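Housekeeping Skills, Unit 4: Folding on the bed

Right, so this is the write-up of what I rushed through at the end of class. I talked too fast (sorry!) and half of you were still fighting with the fitted sheets in the Junance room.

Make the bed first, then fold on it. A made bed is the best folding table you'll ever get: wide, clean and at a decent height. Smooth the cover out with your forearm before you put anything down, or every ripple underneath ends up in your towel.
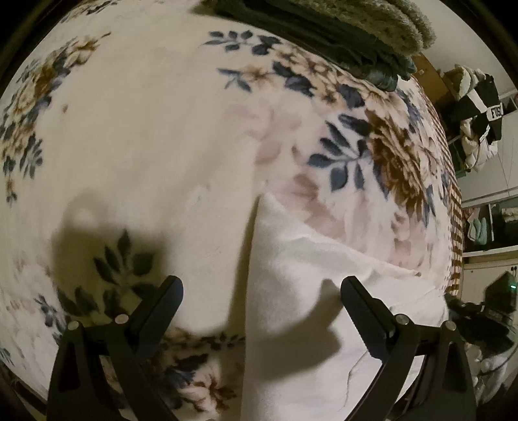 Fig. 1. White cloth on a floral cover, one corner pointing up.

Corners are where most folds go wrong. If one sticks up, don't just pat it flat and hope. Open the last fold, bring corner to corner, run your palm along the edge and close it again. It takes seconds, and I will check!

For bath towels I want the Bima fold, long sides in first and then halves. The Feto fold is for hand towels only. People mix them up every September, so write it on your hand if you have to.
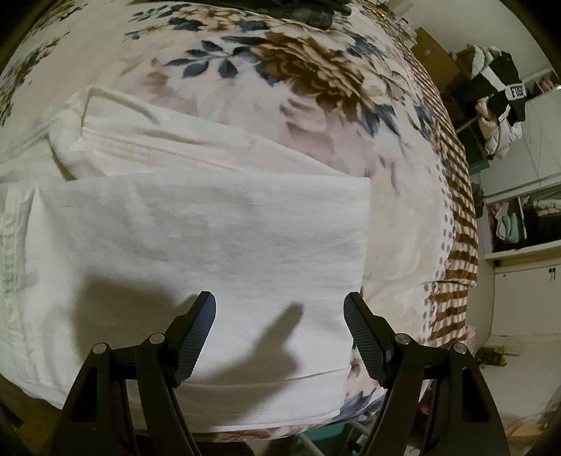 Keep towels and bed linen in separate piles, even when it's all white. A pillowcase has seams you can feel with your thumb, a towel has pile, and once they're stacked together you'll be pulling the whole lot apart at the linen cupboard.

For next time: read page 21 of the Avram booklet and practise the Bima fold at home on whatever towels you've got. We're in room 403, and bring your own pillowcase please, any colour.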